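Speaker notes: "The tray by the door, and other small table habits"
Ruawai evening meet-up, upstairs room, 6 pm start

(Get a glass of water first. Check the clicker. Slow down, you always rush the beginning.)

Hello, hello, come in, there are seats at the front and I don't bite. I'm Paora Te Moana, I run the tableware side at Keta, and before that I spent years laying tables in other people's houses and then clearing them again, so I have opinions about trays. You've got me for 50 minutes and I promise to leave time for questions (leave time for questions!!).

I want to talk about the everyday table. I don't mean Christmas dinner, I mean the one where someone has had a drink, someone else wants to eat, there's a book lying about and a plant that has been there since May. Who has a table like that? Hands up. Yes, lovely, me too.

Start with the cup, because everybody starts with the cup. It's the thing you pick up most and put down in the daftest places. My rule at home is that a cup lives on the tray until you're drinking from it, and the cutlery goes down in front, where your hand already is. 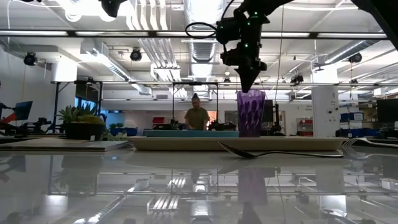 So, cutlery. I get asked a lot whether the spoon and fork ought to go on the tray or off it, and I go back and forth. If I'm carrying things to the table, on. Once I've sat down, off, please, and let them be a bit crooked, it's your tea, it isn't a wedding. My mum would disagree and she has told me so many times, usually while straightening them.

(Pause here. Somebody always wants to argue about forks. Let them, two minutes, then move on.)

Next bit is shiny tables. I love a glossy white top, I really do, it makes a dull room feel twice the size. But it doubles everything you put on it as well! One purple tumbler and you've got a second one upside down underneath. Two or three colours is plenty on a surface like that. Purple and a soft cream get on very well, and a bit of teal behind them does no harm at all. If you're nervous, start with the tray in the plain colour and let the cup do the showing off.

When we did the Tiltov range we had 4 tray colours on the list and I fought for the boring one. Lost the first meeting, won the second, and I'm still a bit smug about it. The order number was 719, I can still see it on the paperwork, and there was a very long phone call about rims. How high should a rim be? High enough to stop a spoon sliding off when you go round a corner. I could do the whole evening on rims. (Don't.)

Kitchen tools now. Spatulas and so on. Mine drift over from the hob and stay for the afternoon, and I've stopped fighting it. An orange one cheers the place up, and I'd sooner have it where I can find it than at the back of that drawer, you know the drawer.

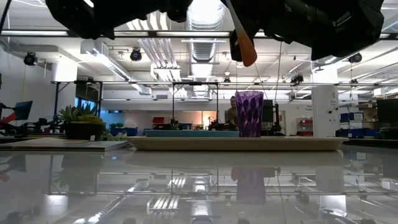

Plants! I nearly forgot plants last time and got told off for it. Succulents are my pick for a working table. They're low, they don't drop petals in your soup and they'll forgive you a fortnight away. Put them in a corner, towards the back, so you're not reaching over spikes to get at your dinner. A dark pot is kind to water marks too. If you've got a little one in a blue pot, keep it with its friends, they look better bunched up.

Last part, and this is the one to try when you get home. Give each thing its own patch. Tray at the top, plant in the corner beside it, plate down low on the left, cup over on the right, spoon in the middle. The book can stay if it's got somewhere to be. We tried this at the Clekov open day with some 6 families and the kids were far better at it than the grown-ups.
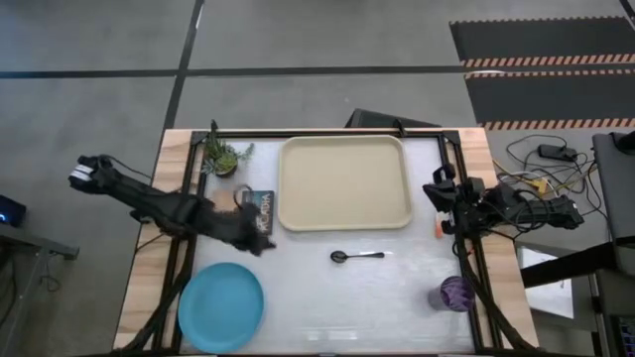 Everything in its own patch, with the beige tray, the blue plate and the purple cup well apart.

(Leave that one up while people talk.)

Questions to have an answer ready for: can you put the trays in the dishwasher (top shelf, yes), do we do a round one (no, stop asking me, sorry), where's the coat rack (downstairs on the left).

Thank Ruawai for the room. Remember to take the clicker back.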